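Reading time: 3 min

4. Shared Tables and Noise in Small Offices

4.1 Sites and method

The survey was carried out in October in 30 small offices in Flesstead and Tendusberg. All of them rent space by the room, and none has more than two rooms. We chose offices of this size because most earlier work on office noise deals with large open floors, where the ceiling and the partitions do much of the work. In a small room the furniture matters more, and tenants can change it themselves without asking the landlord.

In each office we left a sound level logger on a shelf at seated ear height for five working days. Staff filled in a short form at the end of each day. The form asked which sounds had bothered them, when, and whether they had moved seats or put on headphones as a result. We received 700 forms that were complete enough to use. Forms with no time entries were dropped, as they could not be matched to the logger record.

Room plans were drawn by hand at the first visit and corrected at the last one. Tables had been moved between the two visits in several offices, and in those cases we used the later plan. The Prodbridge building was treated as a single site even though its two tenants have separate leases, as they share a door that is kept open all day.

4.2 Where the equipment stands

Most offices had no separate room for printers and other small machines. These stood on the same tables people worked at, or on a table pushed up against them (Figure 3). Staff gave two main reasons for this. Wall outlets were few, and a spare table end was already there to be used. Only the offices in the Çınar building had a closed cupboard with power inside it.
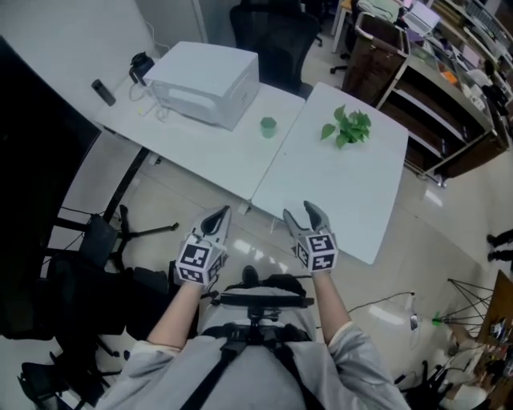
Figure 3. Two white tables pushed together, with a boxy white appliance toward the back of the left one.

Complaints about machine noise followed table contact more closely than distance. People seated at a table that touched the machine's table reported being bothered on more days than people who sat nearer to the machine but at a table standing on its own. Several wrote that they felt the machine through their forearms before they noticed the sound. The logger did not pick this up, and the sound levels at the two kinds of seat were close to equal.

We tested this in a simple way at four of the sites by pulling the tables a hand's width apart for two days. No other change was made. Reports of machine noise fell at three of the sites. At the fourth they stayed the same, but the floor there is suspended timber and carries footsteps well.

4.3 Speech

Speech was the most common complaint overall and was named on 70 percent of the forms. Phone calls were mentioned more often than talk between people in the room. Calls lasting less than a minute were rarely mentioned, even when the logger showed a clear peak. Rooms with a carpet did no better on this point than rooms without one.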